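# Vovach Bimanual Teleop Set

Demonstrations for two-arm tabletop manipulation, recorded by remote control in the Isonham cell.

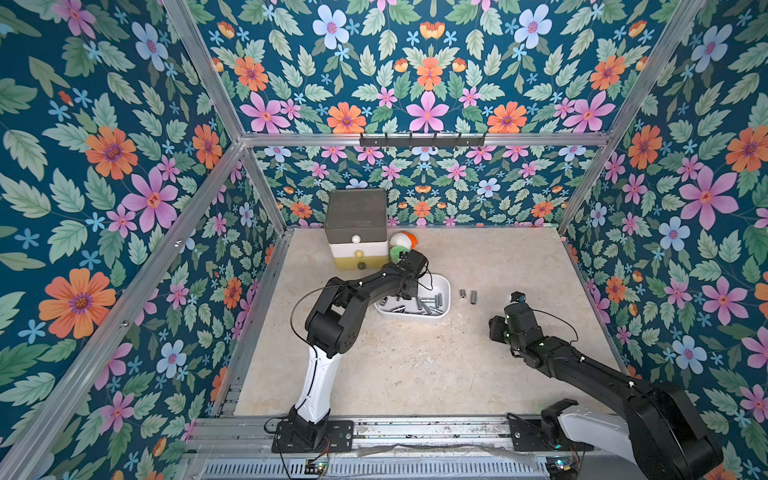

The set was collected to train and compare imitation policies on short tasks that need two arms, or that go faster with two. An operator drives both follower arms from a pair of leader arms placed outside the cell. Joint targets are copied from leader to follower at a fixed rate, with no autonomy and no motion smoothing other than a velocity clamp. Release date of this version: June 16, 2018.

## Contents

| Item | Value |
|---|---|
| Task families | `transfer`, `stand_up`, `drawer` |
| Released episodes | 115 |
| Held-out episodes | 27 |
| Operators | 11 |
| Maximum episode length | 90 s |

Held-out episodes are stored in `eval/` and use the same file layout as `train/`. They are not counted in the released total.

## Cell

Both arms are mounted to the front rail of an aluminum extrusion enclosure and face the back wall. The walls are covered with teal floral wallpaper. The floor is a light, marble-like panel with scuffs and small dark marks. Marks accumulate from one session to the next, so please don't use them as landmarks for calibration.

The hook rack on the crossbar is a fixture. It isn't used in any task in this version and is left empty.

The fixed workspace camera sees both grippers for most of the reach. It loses the right gripper when that arm folds back toward its base.

## Objects

- Short metal cylinders, hollow, silver colored. Most start in the white tray in a jumbled pile. Depending on the task, others start upright on the floor to the right of it.
- White rectangular tray, near the middle of the floor.
- Three-tier drawer unit, back left corner. The top tier is dark gray, the middle drawer is white, and the bottom drawer is a translucent yellow-olive.
- A white and orange ball and a bright green round object, both kept near the drawer unit.

Object positions are reset by hand against a printed sheet. Expect small differences between episodes. No object poses are recorded.

## Tasks

**transfer**: Move the green object from beside the drawer unit to the front of the floor. The left arm picks and the right arm receives. In some episodes the operator sets the object down between grasps, and these are tagged `indirect`.

**stand_up**: Take one cylinder out of the tray and stand it on end next to the others. The operator may use either arm. Episodes where a standing cylinder is knocked over are kept if the operator recovers before the time limit, and are tagged `recovery`.

**drawer**: Open the drawer named in the `instruction` field by its knob, place the ball inside, and close it. Left arm only. The right arm is parked but its joint stream is still logged.

## File layout

```
vovach/
 train/
 <task>/<episode>/
 joints.csv
 leader.csv
 workspace.mp4
 meta.json
 eval/
 splits/
 tools/
```

`joints.csv` holds measured follower positions. `leader.csv` holds the commanded positions before the clamp is applied. Use `leader.csv` as the action if you want to reproduce our baselines. Angles are in radians. Gripper opening is normalized, with 0 closed and 1 fully open.

`meta.json` fields: `task`, `instruction`, `operator`, `tags`, `success`, `clock_offset`.

Video and joint timestamps come from different clocks. Add `clock_offset` to the video time before aligning. The loader in `tools/` does this by default, and `--raw` turns it off.

## Collection protocol

1. Home both arms and check that the leader and follower agree at the home pose.
2. Reset objects for the next task on the sheet.
3. Start recording, then engage the leaders.
4. Run the task once. Do not restart a failed attempt inside the same episode.
5. Release the leaders, stop recording, mark success or failure.

Operators practiced off the record before their first session. Operator IDs are arbitrary and do not reflect experience. Success labels were entered by the operator and checked by a second person from the video.

## Known issues

- Cylinders that lie against each other in the tray are hard to separate in video. Models trained on the fixed view alone tend to close the gripper between two of them.
- The cable on the left forearm can pass in front of the drawer unit.
- Early `drawer` episodes, recorded in January, have a gripper zero that drifts during the session. They are tagged `grip_drift` and left out of the default split.
- Several `stand_up` episodes begin with the left gripper already over the tray. Trim or keep them as you see fit.

## Not covered

There is one cell, one wallpaper and one lighting setup. A policy trained on this set should not be expected to work against a plain background without more data. Force and torque are not recorded.

## Changes

- Split files regenerated after duplicate episodes were removed.
- `indirect` tag added to `transfer`.
- Column order in `leader.csv` now matches `joints.csv`. The old order is supported by the Mandent loader with `legacy=True`.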